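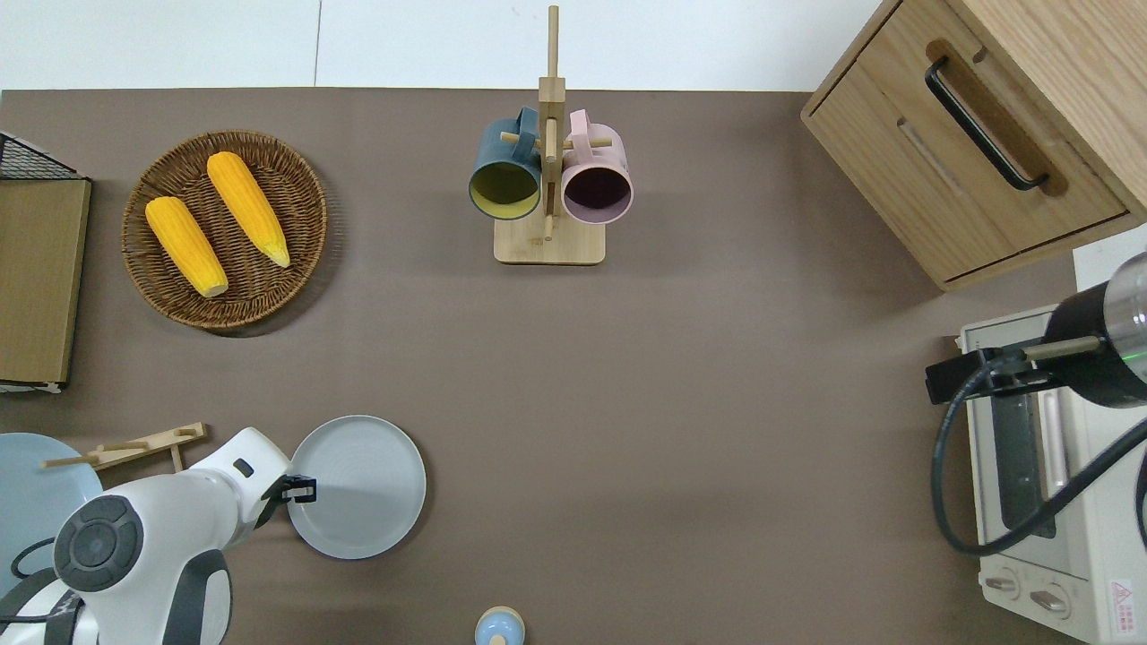
Corn basket, mug tree and toaster oven on the brown surface.

Flilo Kitchen Tabletop, data card

Summary
Flilo is a set of small-kitchen layouts put together at Prurham. It covers everyday items that get put away, hung up or set out on a counter: mugs, plates, corn, a basket, a dish rack. The set holds 3,000 episodes over 16 layouts.

Objects
Mugs are labeled by outside color (teal, pink). The inside color differs and is stored in a separate field, mug_inner. Corn is counted per cob — 2 in the basket at the start of every corn task. 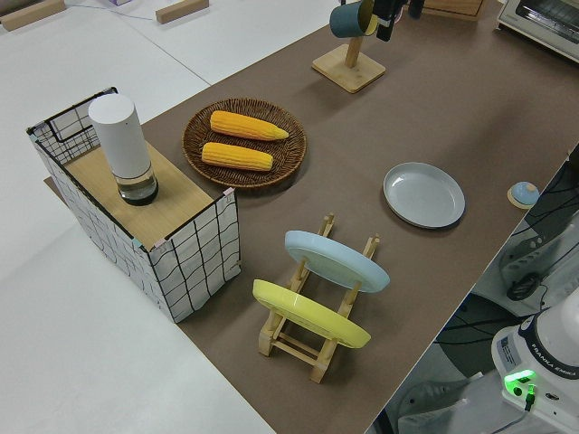 Plates are labeled by color only. Gray and pale blue are easy to mix up under warm light, so check plate_id before filtering on the color name. The dish rack and the mug tree are listed under furniture, along with the toaster oven.

Layout names
Each layout has a short code and a plain name. Chraibi layouts keep the mug tree at the back; Irnholm layouts bring it forward. Item names do not change between the two.
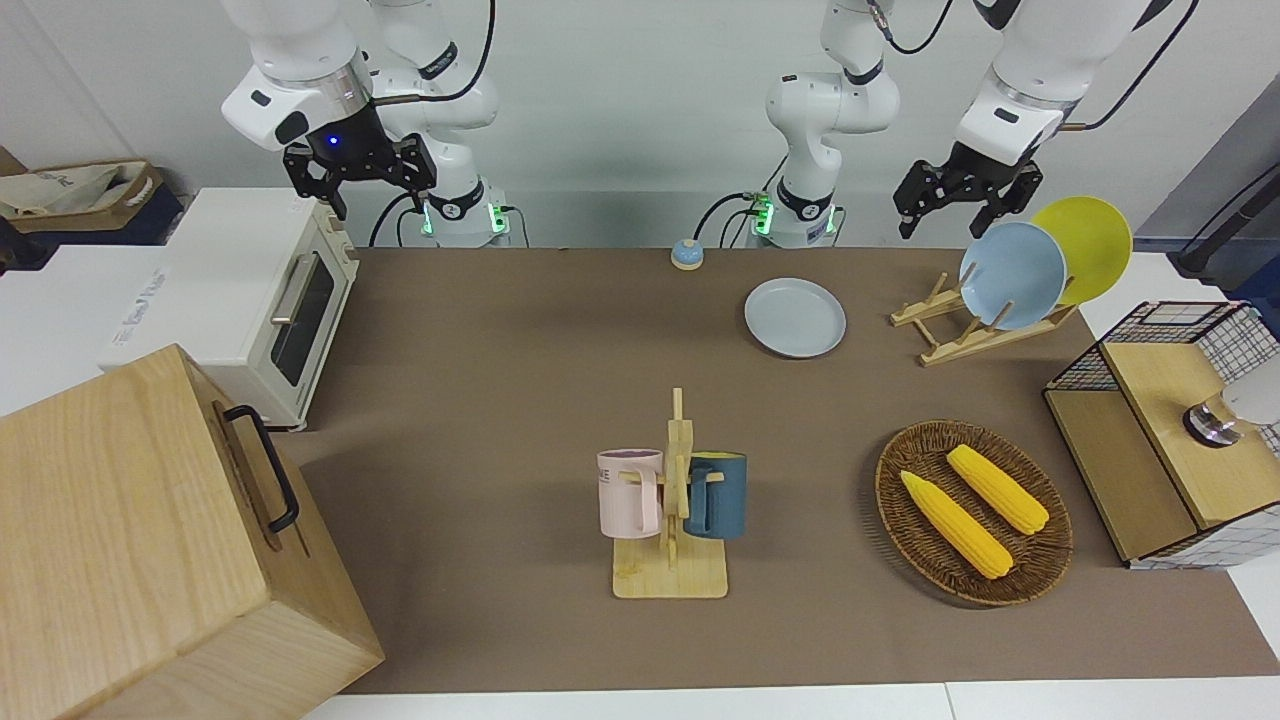
Mug tree in front, blue and yellow plates upright in the rack.

Known issues
— The basket is called "tray" in older label files. Both words map to the same item.
— Call bell labels are missing from 2 layouts. Fix planned for the March release.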